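Chapter 5
The Trouble with Household Inventories

Ask people what is in their living room and they will answer quickly and with confidence. Ask them again a week later and they will answer just as quickly, with a different list. This chapter is about what researchers do with lists of that kind, and why so much of what has been written from them should be read with one eyebrow up.

A household inventory is a record of the things kept in a home. It may be made by the people who live there, by a visitor with a clipboard, or by a court after a death. Historians of daily life lean on probate lists. Economists lean on spending surveys. Sociologists have often leaned on a third kind, the home visit, in which a trained observer walks through the rooms and writes down what is there. All three get treated as if they were the same sort of evidence. They are not, and the differences matter more than the authors of most survey reports like to admit.

Take the Lusovo study, which you will meet several times in this book because it is so often quoted. Its team visited 369 homes and reported that the television was "the center of the modern living room." The phrase traveled well. It has been printed in design magazines and in at least one school reader. But look at how the finding was reached. Observers were handed a form on which the television was the first item. The form had 14 lines for objects in the living room, and the television had three of them: size, position, and whether the seats faced it. A lamp had no line at all. If you ask three questions about one object and none about another, you should not be surprised when the first object looks important.

The authors did answer this criticism, in part. They said that the form had been tested in the town of Dultdale before the main study and that the people there had named the television first when asked to describe the room. That may well be so. But the people in Dultdale were asked by a person standing in front of the set, holding a form with the word "television" at the top. We are not told whether anyone tried asking them in the kitchen.

There is also the matter of what counts as one thing. Is a set of six glasses one object or six? Is a shelf full of books a shelf, or is it the books? Liya Degefa, who went back over the original forms, found that observers had settled this question in whatever way suited them. In 165 of the homes, books were entered as a single item. In the rest they were counted, guessed at, or left out. The published tables do not separate these cases. A reader who compares "objects per room" between two districts is mostly comparing the habits of two observers.

Degefa's other complaint is about small things. Large objects are hard to miss and easy to name. Small ones get lumped together as "ornaments" or "various," or they are dropped when the visit runs long. Yet the claims made from inventories are often claims about taste, and taste is where small things do most of the work. Two families may own much the same sofa because the same store delivers to both streets. What they set on the side table is more nearly their own choice, and it is exactly what the form fails to record. A reader of the Lusovo tables can learn how far the average sofa stood from the wall and cannot learn whether anyone in town owned a vase.

Defenders of the method usually reply that large objects cost more and so tell us more about income. This is sometimes true. It was truer when a television cost several weeks' pay than it is now. Prices change faster than forms do, and a survey that uses an old list of costly goods will go on measuring an older kind of wealth long after the families in question have stopped thinking of it that way. The Mwakyusa series, which repeated the same form every August for years, shows the problem plainly. By the end, nearly every home scored as "well supplied," and the authors took this as evidence of rising comfort. It might have been. It might also have been evidence that the form needed replacing.

None of this means that inventories are useless. It means that a list of objects is a record of a meeting between a room and a person with a pencil, and you need to know something about both. When you read a study of this kind, find the blank form before you read the results. It is usually in an appendix, and sometimes you have to write to the authors for it. If they cannot supply it, treat the tables with care.

The sections that follow take up three matters in turn. Section 5.1 deals with how objects are named and grouped. Section 5.2 looks at the order in which things are recorded. Section 5.3 returns to small objects and asks whether the tables can be repaired after the fact or whether, as I suspect, the missing items are simply missing. Before going on, write your own list of the things in the room where you are sitting. Do not get up to check. Keep the list, as you will need it for the exercise in Section 5.2. 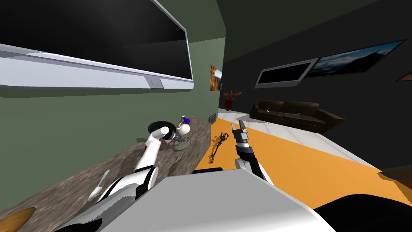
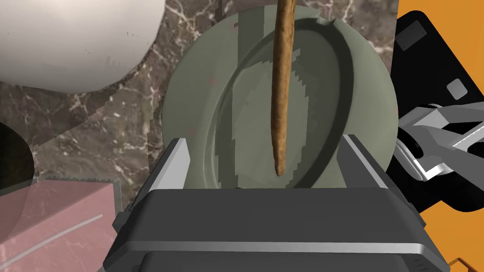 Figure 5.1. Large and small objects in one interior: wall-mounted televisions (first picture) and a round green ashtray (second picture). Computer renderings.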